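Arkholm two-finger gripper kit, three months in

I bought the Arkholm to pull hard drives out of dead office PCs, a job I'd been doing by hand on Thursday nights and had come to resent. The kit cost $147 and arrived with 30 screws, of which the instructions acknowledge most.

Assembly took an evening. The fingers are slim and stiff, and they don't mind being shoved up against a plastic drive caddy, which is most of what I ask of them.
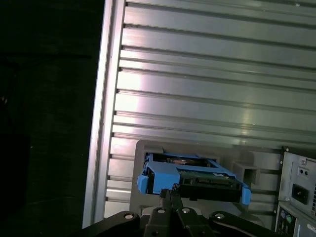 Tyagi wrote in to say the stock finger pads go shiny after a few hundred grabs, and that bicycle inner tube and contact cement will fix it for pennies. Mine went at 65. I've ordered the inner tube.

The Holtham driver board is less lovable. It forgets its grip limit whenever the power blinks, then closes like it's settling a grudge. Save your settings to a file and reload them every morning.

Reach is fine if you lay the tower on its side and leave the arm some elbow room over the drive bays.

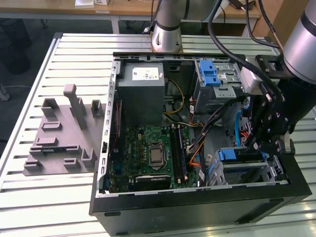 Cables remain the enemy. I tie back whatever I can before starting, and the gripper finds the one I missed. Brirevthorpe sells a narrower fingertip set that may help, though not at that price.

Four stars. The missing one is for the manual.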